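Reisinger Small Grants: progress report from the Altness Community Orchard
Covering the spring, sent in May

Hi Rukhsana,

Thanks for being so patient with me on this one! I know the form asks for a page on spending and a page on activities, but the two kept running together when I tried it that way, so I've written it as one long letter and you can pull out what you need.

The big news is that the trees are in. All 13 of them, along the south wall where the old bus turnaround used to be. You'll remember the plan was for a mix of apples and pears, and we mostly stuck to it, except that the nursery over in Holtness ran out of the pear rootstock we wanted and offered us plums at the same price. I said yes on the phone without asking anyone (sorry), and so far people seem pretty happy with the swap. The Holtness truck got here at 7 in the morning, an hour before we were expecting it, and I signed for the trees in my slippers.

Digging was slower than I'd told you it would be. The top foot of soil is fine and then you hit packed gravel, the leftover bed from the turnaround, and every single hole had to be opened up with a pick. We lost most of two weekends to that. Vilgot Viklund, who did our site drawings, moved the last row a few feet toward the fence after we hit something that looked like an old drain, and the new drawing is attached to this report with the change marked in red.

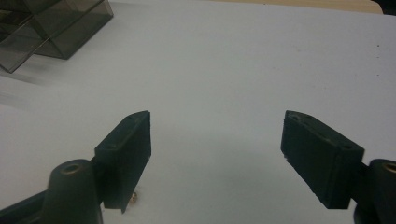
Pale work surface, spring.

Grafting workshops started up in March. We ran two, both in the evening, and the second one filled up within a day of me putting the flyer in the library. Eleven people came to that one, and a couple of them brought cuttings from trees in their own yards, including one very old apple that nobody in the room could put a name to. I've sent a description to the fruit group in Wunalport and I'm waiting to hear back. If it's something rare I'm going to be impossible to live with for a month.

I do have to own up about the watering. The original budget had us running a hose from the community hall, and the hall has now asked us to put in our own meter before we use it through the summer. Fair enough, it's their bill! The meter and fittings come to $509, and I'd like to move that over from the signage line, where we've barely spent a thing. We can live with painted boards for a year. Could you let me know if that needs a formal change request or if an email from you is enough? The plumber can fit us in before the end of the month if I book soon.

Other spending is close to what we planned. Stakes and ties came in under, mulch came in over (delivery, mostly), and the tool shed lock had to be replaced when the key snapped off in it. Receipts are in the envelope in the order I paid them, with the mulch one stapled to the delivery note.

A few things didn't happen. The school visit got pushed back to the fall when the class trip calendar changed, and I haven't started on the harvest map at all. I'd still like to do the map, but it makes more sense once we know which trees have taken. Two of the pears are slow to leaf out and I'm out there poking at them every evening, which I doubt is helping.

Over the summer it's watering, weeding and one more workshop, on pruning this time, plus getting the bench built by the gate. You're welcome to come see the place whenever you're passing through Altness. Mornings are best, before the wall heats up, and I can usually find coffee.

All the best, and thank you again for backing this.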